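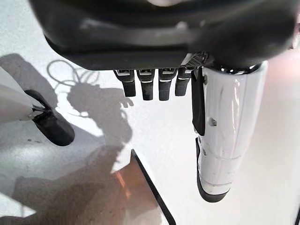

According to Nerea Moya, anybody who came to Argate hoping for gold should go back down the hill at once and have a nice lunch. What she had was a pottery kiln, most of a second kiln, and a very large heap of pots that had gone wrong. I had driven up a track that my hire car will remember for years, so I stayed.

The dig is run by Trokilia, and it opens to visitors on one weekend a year. You book online, print a ticket, and then find that no one wants the ticket. They want to look at your shoes. Mine were judged to be poor. I was lent a pair of rubber boots, both of them more or less for the left foot, and sent to join the eleven o'clock group by the spoil heap.

The main kiln is a keyhole-shaped pit with scorched sides, deep enough to lose a dog in. The potters stoked it from the narrow end and stacked the pots over the wide end, on a clay floor full of holes to let the heat through. Part of that floor has survived, and Ramiro Goicoechea got down on his stomach to show us a thumbprint beside one of the holes. He has evidently done this many times. He has a mat for it.

The last firing was a disaster, and everyone at Argate is delighted about that. If it had gone well, the pots would have been carted off and sold, and there would be little left but ash. As it is, 641 bowls and jars were in there when the roof came down, of which 569 can be put back together well enough to measure. The rest are in bags. A few of the bowls have sagged into one another and stuck fast, like wet hats. I have eaten off worse in Lirkby.

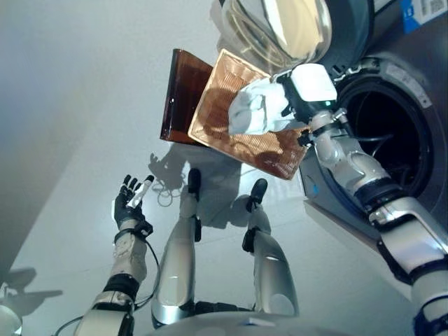

After the kilns we were walked across to the finds shed, where you could wash a sherd under supervision. There is a correct way to do it, with a toothbrush, and a wrong way, with enthusiasm. A boy of nine or so turned out to be very good. I was moved on to sorting, and after a while to standing near the sorting.

The best thing in the shed was a jar with writing on it, scratched into the shoulder before it was fired. It gives three names and what seem to be sums, and Nerea reads it as a tally of who made what on a given day. One of the names has been crossed out, hard. Opinions differ on this. Ramiro thinks the man was ill. Nerea thinks he was sacked, and she said so with some feeling.

There was a talk at 2 in the tent, mostly on clay. The clay came from Peñalver, further down the valley, and the proof involved a great many slides of what looked like muesli under a microscope. The man next to me slept through it sitting perfectly upright, and I was full of admiration. He woke up in time to ask a question about the slope of the flue, and it was a better question than mine.

Practical matters: there is one toilet, the coffee is free and tastes it, and the track is worse going down. Digging stops for the winter and the pottery work carries on indoors from January. They are hoping to lift the kiln floor in one piece next season. I handed back the boots and was given somebody else's shoes, which we sorted out in the car park.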